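Sorting and Setting Out: A Play Food Activity for the Early Years Table
Project report, Orura Foundation Course in Childcare
Submitted by Ye-rin Han and Ekene Abubakar

1. Purpose

The project set out to plan a short table activity in which young children match items of play food to plates. The activity was required to use few pieces, to fit on a single table and to be cleared away by the children themselves. Work was carried out in October, and a total of 96 marks was available for the plan and the written report.

2. Materials

The set consists of three play foods (a banana, a slice of watermelon and an avocado), three round plastic plates in different plain colours, and one pale green board with rounded corners on which food may be placed before it is served. No knives or cutlery were included. The plates were chosen for their plain surfaces, so that a child's attention would stay on colour and on the food.

3. Trial arrangements

The first arrangement places some of the food on the board and some on the plates, and the child is asked to say what is still to be served. The banana and the watermelon slice remain on the green surface, while the avocado has a plate to itself.

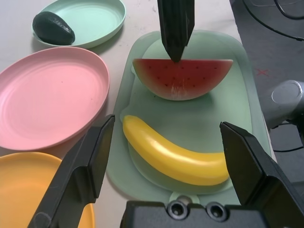
Siriporn Hemmin wrote in the margin of our draft that the avocado on a green plate might be read by a child as a colour match, and that the plan should state whether this was intended. We accepted the point. The written instructions now say that any food may go on any plate, and that colour matching is a separate task to be introduced later.

The second arrangement begins with every plate empty. The plates stand in a row, yellow, pink and mint green, and the three foods wait on the board in front of them. We consider this the better starting position for a new group, as the child has one clear place to take from and three clear places to fill.

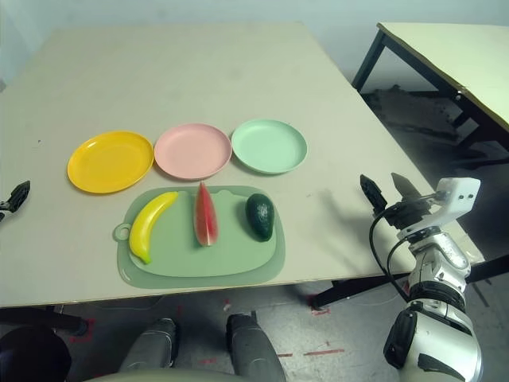 4. Recommendations

The activity should begin with the second arrangement. The first should be kept for children who can already name all three foods. Each turn should end with the food returned to the board and the plates stacked at one side of the table. A fourth food could be added in a later version, together with a fourth plate. We thank Chaiwat Srithong for reading the final draft.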